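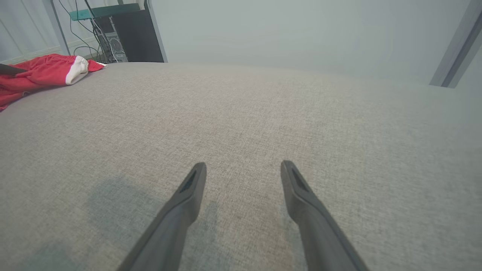
Clida's slotted fingers over gray upholstery, with red clothing at the far side. The textured surface is part of the test.

The Clida is a two-arm folding kit sold by Prondo to small laundries, uniform rental shops and resale warehouses. It ships as two arms, a pair of grippers, a wrist camera for each, and a license for the folding software, called Pondier. Buyers supply the work surface and the computer. We ran it for most of July on a padded gray surface with a woven cover, a harder case than the smooth table Prondo recommends.

Setup took 43 minutes from opened boxes to first motion. Most of that went to camera calibration, which Pondier handles with a printed target and a set of prompts. The prompts are clear. The cable guide is not, and two of the connectors are identical in shape but not in function. Label them before you start.

Pondier treats a fold as a series of grasp points joined by short drags. It looks for hems, collars and sleeve openings, ranks them, and sends one arm to each end of the chosen line. Plain T-shirts suit this method well. Over 1000 cycles with mixed cotton shirts, the kit dropped or misgripped 30, and nearly all of those were second layers picked up along with the first.

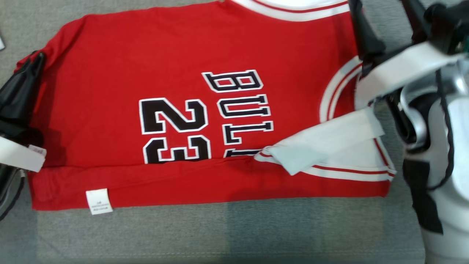

Sportswear is where the grasp planner has to work harder. Knits slide, and contrasting trim can be mistaken for the edge of the garment. On a red basketball jersey with a black 23 on it, the fold line ran straight through the number and the lettering next to it, so print clearly has no say in where Pondier creases. Shops that present the number face up will need to write a custom fold. The editor allows this, but each fold is stored per garment type and size - a long job for a mixed team order.

Speed is adequate. A shirt takes longer than it would by hand, and the kit pauses after each drag to take a new view. Prondo offers a fast mode that skips every other check. We left it off after the first afternoon, as it doubled the misgrips.

The kit lists at $2463 a month on lease, service included. Carrillo, the closest rival, charges less but folds with a fixed plate and handles only flat items. For towels and sheets, Carrillo is the better buy. For shirts in steady volume, Clida earns its lease, provided someone on staff is willing to learn the fold editor.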